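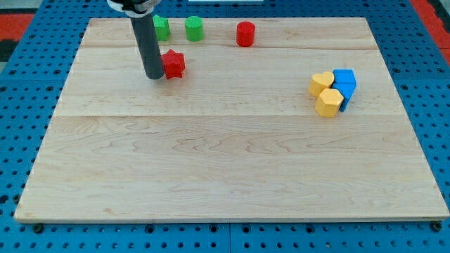 Maple play board with shaped blocks, set on blue pegboard.

Nustden Play Materials Project
Progress report to the Isska Fund, second period

1. Purpose of this report
The Fund awarded Nustden a grant to design and make sets of shaped wooden blocks, each with its own board, for loan to nurseries and family centres in Nultisdale. This report covers work from January to the end of May.

2. Production
The first period was taken up largely with drawings and samples. Production proper began in February at the Bhatt workshop, which supplies the boards and finishes the blocks. By the end of May the workshop had completed 1404 blocks, against a target of 1000 for the period. The surplus will be held as spares, as the lending service expects losses to be heaviest in the first year of use.

Boards have progressed more slowly. The agreed number is 80, and delivery of the final batch is now expected in July. Each board is made up from several planks of maple, and the joints have required more sanding than was allowed for in the original timetable. The workshop has adjusted its schedule and no additional charge has been made.

3. Shapes and colours
The range includes stars, cylinders, hearts and hexagons. Shapes are repeated in different colours, so that a child may sort by one or the other. The board shown at the head of this report carries a star and a cylinder in red, the same two shapes in green, and a heart and a hexagon in yellow among its blocks.

Staff at the family centres asked that the star keep its six points, although a simpler form would have been cheaper to cut. We have accepted this. The points have been eased slightly following comments on the samples - the revised pattern has been in use since March.

4. Storage and lending
Shelving has been fitted in the Nultisdale store and a simple booking sheet is in place. Cloth bags for the blocks have been ordered. Boards will be lent flat, without a case, until the cost of a suitable carrier has been established.

5. Expenditure
Spending on timber and finishing is within budget. Transport exceeded its allocation by £400, owing to two additional collections from the workshop. We request the Fund's agreement to meet this sum from the underspend on printing.

6. Next period
The remaining boards will be checked on arrival and matched with their blocks. Loans to the first group of nurseries are planned for September, and a short feedback form will accompany each set. The next report will be submitted in November.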